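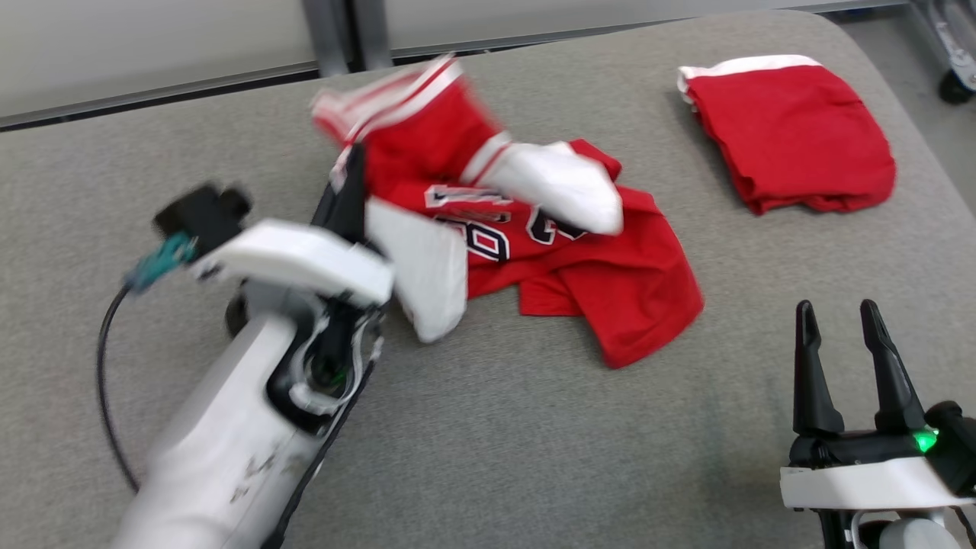 Fault entry: left arm, garment folding cell, April

Run 208 was stopped by the operator at 2:22 p.m. The task was the standard two-arm fold of the Pudeseo sports set, jersey and shorts, on the padded table. The Evance controller reported a grip force of 88 percent on the left side and did not release on command. The stop button was pressed and both arms held position as designed. No person was inside the marked area.

The log shows 76 release commands sent before the stop. The left gripper acknowledged none of them. The right gripper answered normally throughout.

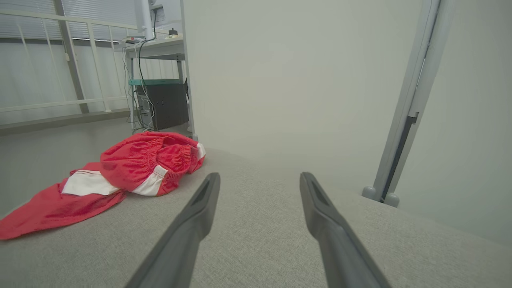

Was the fault in the gripper motor?
The motor passed the bench check. The present finding is a poor contact in the left signal connector, which lost the release command while the power line stayed live.

The connector was reseated and the cable given more slack at the wrist. Van der Linden has been asked for a locking replacement. Until it is fitted, the left arm is limited to reduced speed, and 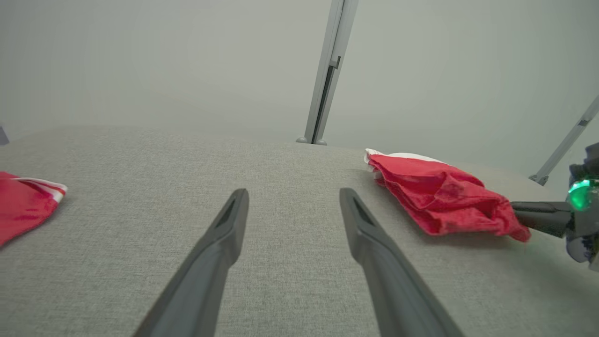
any missed release is to be treated as a stop condition. The controller setting has been changed accordingly. Old run files are not to be cleared with Purgate until the log for 208 has been copied to the shared drive.

Open: repeat the release test with the jersey only, then with the full set.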